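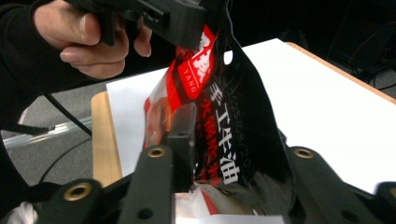 Snack bag task, pad against the front of the film.

Gestus is at 697 episodes as of this afternoon. The target for September was lower, so I have spent the extra time on bags, which the policy still handles badly.

Glossy black film is the hard case. The highlights move whenever the wrist does, and the tracker loses features on the lower half of the bag. Matte packaging gives me no such trouble. I tried a lower exposure and lost the printing, so I went back to the old setting.

Protocol for each bag: 6 start poses, 90 episodes in total, wrist angle no steeper than 45 degrees at contact. Episodes where the film slips out of the pads are kept and tagged – Prinska filters them at load time. Wrappers stay on the paper between takes, as clutter.

Still open: the Usance export drops the gripper width on the first sample of every episode. I pad it with the second value for now. Retraining starts tonight on the full set.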